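2019-06-28

Back to the horsetail extract, which I had put aside while the new filter papers were on order (they came this morning, so no more excuses). I weighed out 5 g of the dried herb from the Helari batch and left it steeping in the water bath while I sorted the shelf. The color is much paler than last October's lot, closer to weak tea, and it has that hay smell I have grown rather fond of.

Struvite gels next. I poured 24 tubes, and I'm pleased to say they set nicely overnight in the trial run - the trick really was to add the acid slowly and leave the stirring alone! Please don't move the rack by the window, even to wipe under it. Any knock and the crystals come down in a clump, and then we are measuring the knock.

Incubator is holding at 37 on the Iwasaki thermometer. The built-in display says otherwise and I've stopped believing it.

I also went through the Britik notes on nettle root again. They dry theirs in the sun and we use the cabinet, so I'm not sure the two can be compared at all, but I'd like to try both ways before we write anything down as a difference.
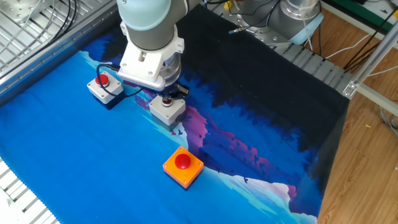 The control tubes get plain distilled water, same volume, and I'll read all of them Monday before coffee.

Comments

Did you keep any of the October extract? I'd love to run it next to this one.

Rack by the window left well alone, promise - I've put tape around it.

Vukovex Plant Extracts Workshop | Contact | © 2019 | Back to top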